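About Us

Ridik Tabletops makes and refinishes work surfaces for schools, clinics, offices and shared workrooms. We are based in Trernville, on Scanlon Road, in the building that used to be the Maren dairy.

We started out repairing school desks. Most of the frames that came in were sound and only the tops were worn out, so we began cutting new tops to fit the old frames. That is still a large part of our work. We now also build complete tables, and last year 700 tops left the shop, counting new and refinished ones together.

What We Make

Our standard range covers student desks, lab benches, packing tables and long tables for meeting rooms. We keep to a short list of colors: pale gray-white, sand, slate and a plain black. Pale gray-white is the one most customers order. Small parts are easy to find on it and it does not make a room darker.

Everything we sell has a smooth finish with low glare. We do not offer wood-grain prints or high gloss. Edges are rounded on all school orders unless the customer asks for something else.

Custom sizes are welcome. Send us a sketch with the measurements in inches, and tell us if the table has to go through a narrow door or up a staircase. Large tops can be made in two sections.

Refinishing

We take in used tops from any maker. Each one is checked for swelling, loose edges and deep cuts before we give a price. If a top is not worth saving we will tell you, and you can have it back or leave it with us for disposal. The smallest refinishing order we accept is 30 tops. For new tables there is no minimum.

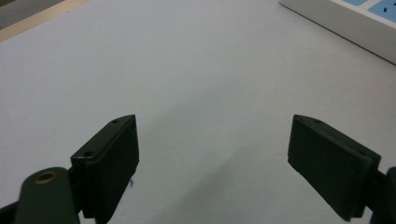
Tabletop in pale gray-white.

Colors can look cooler or warmer on a screen and under different lights. Please ask for a sample before you order. Samples are free, and we mail them flat in a padded envelope.

The Shop

The cutting room is at the back of the building and the finishing room is on the Scanlon Road side. Finished tops are stored upright in racks, with a sheet of paper between each pair. Our showroom has 40 sample tops on the wall and a few full-size tables you can sit at.

Delivery is free within Trernville on orders over $300. Outside town we charge by the mile. We close for the last two weeks of December, and orders for that month need to reach us before Thanksgiving.

Page updated 13/04/2026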